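Broltance Tenants' Social Group
Minutes, November meeting, lobby flowers

Present: Anisa Hartono (chair), Syahrul Sitompul (minutes, again).

1. Last month's minutes. Approved without being read.

2. Artificial flowers. Anisa wants roses and hydrangeas kept apart in the white baskets, with stray leaves matched to a stem or thrown out. Syahrul asked how one tells whose leaf is whose. Discussion ran 15 minutes - no finding.

Sorting, on the white table:

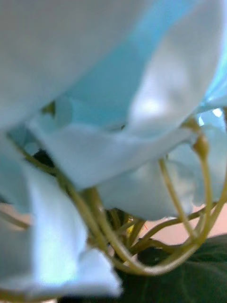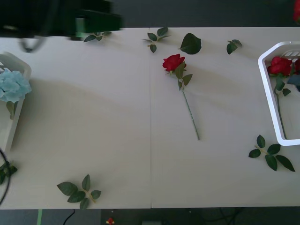
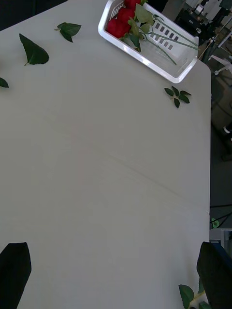
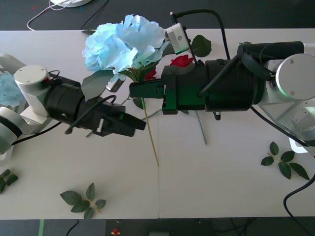

3. Vases. The tall one from Menon leans. Agreed that it faces the wall and leans there.

4. Budget. $700 was approved in spring for "greenery," a word now regretted. Anisa reports spending of $732. The difference was described as ribbon.

5. Real flowers. Raised by Syahrul, who was reminded of the lilies. Withdrawn.

Actions: Anisa to price wire at Tokwood. Syahrul to dust petals before the lobby opens at 8.

Meeting closed when the coffee ran out.

Related items
Lobby Rug: Second Opinion
October Minutes
Brirnico Hallway Paint Colors

Last updated: November

This site uses cookies. By continuing, you accept them.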